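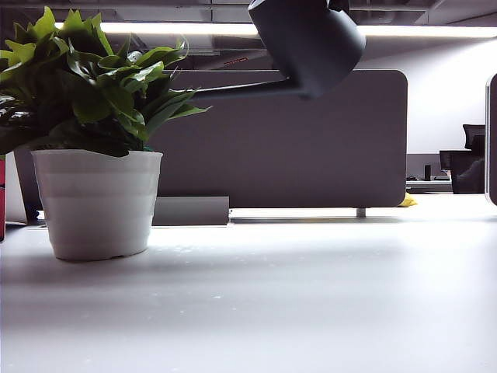 Theerawat Phetsri wrote back after I sent the outline round, saying that his desk plant had got him through two winters at Tirklow and he hoped I wasn't going to be rude about it. I am going to be a bit rude about it.

## Opening

- Read out Theerawat's message. Wait for the laugh, if there is one.
- Say early on: I like plants. I have 4 at home. My quarrel is with the claims.
- Ask for hands up: who was told a plant on the desk would clean the air?

## The air claim

- Grusison's leaflet says "fresher air at every desk". Fresher than what? Measured how? I wrote to ask in November and got a discount code.
- One pot on a desk against a whole office with doors opening all day. Open a window.
- Don't get dragged into chemistry. If someone pushes, take it to the break.

## The mood claim

- Penry put plants on 200 desks and sent out a survey. 236 forms came back. (Pause. Let them work it out.)
- The questions were things like "How much has your plant improved your day?" No box for "it hasn't".
- The new desk dividers went in the same week. So which was it, the leaves or not having to look at the person opposite?

## What I'll grant

- A white desk, a grey divider and a grey box make a dull view. Bright green leaves help with that. Fine. Call it decoration and pay for it as decoration.
- Long leaves do take up room. They lean over into the space where you work. Ask who has moved a plant to make way for a sandwich.
- Watering: the Monivov contract covers it, but only every 2 weeks, and they skip any desk with papers near the pot.

## Questions

- Someone will say "but it makes me happy". Good, keep it. I wouldn't take it off you.
- Someone will ask about plastic ones. I have no view, except that they need dusting.
- Leaflet and survey form are in the blue folder if anyone wants to see the wording.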